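**Unit 7: Seating for dressing tables**
V. Salian, November 2021

Seat height is taken from the floor to the top of the cushion, unloaded. Record the clearance to the underside of the apron at its lowest point, carving included.

A stool need not match the table in shape. Paint colour and trim usually tie the two together.

Reading: Istlow notes, p. 43. 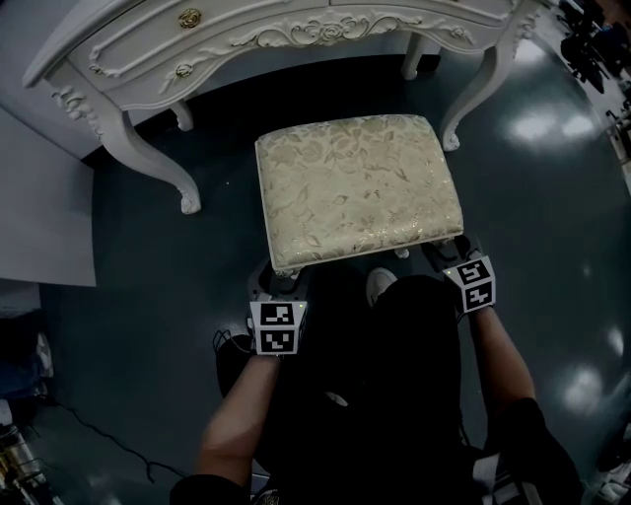
*Fig. 1. Stool with cream and gold brocade top; white vanity table, carved apron, cabriole legs.*

Sketch the apron profile before next session.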